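Jalon almanac and birth chart archive, progress to Thu 12 December
To: Rocío Puma
From: Yurani Rivadeneyra

Quick one, full accounts to follow from Mathias.

Scanning: 611 charts done, all from the Sternameck boxes. Two boxes left, both damp at the bottom so slow going. Lorenz is drying pages flat between blotters.

Readings: Wendelin has typed up the moon sign notes as far as August. His handwriting key is a great help, the old astrologer used his own signs for Saturn and Chiron and swaped them halfway through.

Public evenings: 2 held, both full. People mostly wanted their rising sign. Several brought family charts in, we've asked if we can copy them.

Money: 3,000 of the grant still unspent, all set aside for the index and printing.

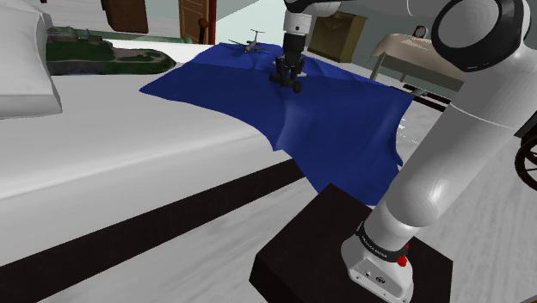 Printing quote from Grusiro came in higher than hoped. Have asked Feng for another, no reply yet. Could we move the booklet to spring if neeed be? Need a yes or no before we book the paper.

Yurani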